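Comunidad Pledia - Casa y bricolaje - Pintura y acabados

¿Qué blanco elijo para un cuarto pequeño sin que parezca un hospital?

Damián Beltrán
Miembro desde marzo

Tengo que pintar un cuarto de trabajo pequeño, con una sola ventana que da a un patio interior. Ahora está de un amarillo que con la luz de la tarde se ve marrón. Quiero paredes claras y una mesa blanca que ya tengo y no pienso cambiar. El problema es que en la tienda me sacaron una carta con 196 tonos y la mitad se llaman blanco algo. Compré una muestra de Zitine, la pinté en una pared y por la mañana me pareció azul. Por la noche, con la lámpara, me pareció crema.

Mis dudas son dos. Si conviene pintar todo del mismo blanco que la mesa o buscar un gris muy claro, y si hace falta imprimación sobre el amarillo. El presupuesto es corto, no quiero comprar tres botes para acabar usando uno.

3 respuestas

Rernham
Sobre el amarillo, imprimación siempre. Una mano y listo. Yo no la di en el pasillo y acabé dando cuatro manos de blanco, que sale más caro. El color es cosa de gustos.

tizaycal
Trabajé bastantes años pintando pisos y lo que te pasa con la muestra es normal. El blanco cambia con la luz que recibe, y en un patio interior la luz llega rebotada de la fachada de enfrente. Si esa fachada es gris o azulada, el blanco se te va a ir a frío. Te digo cómo lo haría yo.

Primero, no pintes la muestra en la pared. El amarillo de alrededor te engaña. Coge una cartulina grande, dale dos manos, déjala secar hasta el día siguiente y ve moviéndola por el cuarto: junto a la ventana, en el rincón más oscuro y detrás de la mesa. Mírala a las nueve de la mañana, a media tarde y con la luz que uses de noche. Si algo no te convence en dos de esos momentos, descártalo.

Segundo, la bombilla. Con una de 3,000 kelvin casi cualquier blanco se va a crema, y por eso te cambió tanto por la noche. Antes de culpar a la pintura prueba con una más neutra. A lo mejor solo tienes que cambiar eso.

Tercero, lo del gris. Con una mesa blanca yo no pondría las paredes exactamente iguales. Es muy difícil que coincidan dos blancos de materiales distintos y la diferencia parece un error. Un gris claro, con muy poco pigmento, se lee como blanco y deja que la mesa se distinga.

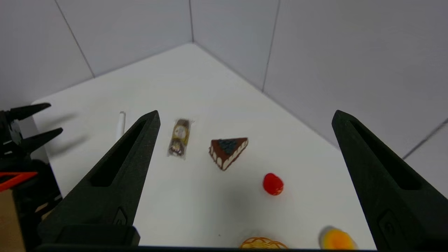
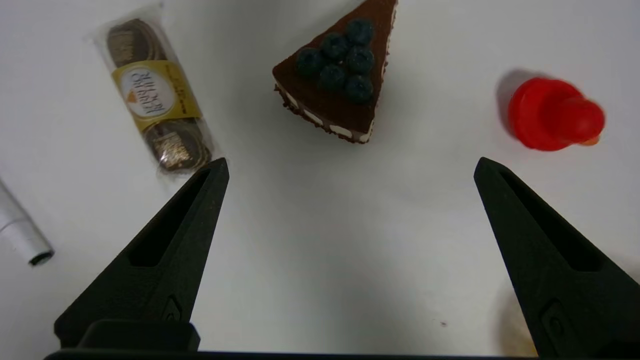
En cuanto a la cantidad, para un cuarto pequeño y dos manos te basta un bote mediano, pero pide que te lo tinten todo de una vez, porque entre un bote y otro puede haber diferencia. Fíjate en la primera foto, donde las paredes son gris claro y el tablero blanco: el encuentro entre los dos se ve sin necesidad de ningún remate de color. También se ven unas juntas finas y oscuras en los paneles. En una pared pálida esas líneas se notan más que en una de color medio, así que si tienes grietas o uniones, masilla y lija antes de pintar. El acabado, mate. El satinado marca todos los defectos del yeso cuando la luz entra de lado.

Con la imprimación estoy de acuerdo con la respuesta anterior - una mano, y si el amarillo sigue asomando, otra.

Kaewsai
En mi caso lo dejé todo blanco puro, techo incluido, y no me arrepiento. Eso sí, se ensucia junto al interruptor. La muestra pequeña me costó 15 euros y me pareció un robo, pregunta si te la descuentan luego del bote.

Damián Beltrán
Gracias a todos. Voy a probar lo de la cartulina con un gris claro y a cambiar la bombilla primero. La fachada del patio es gris, sí.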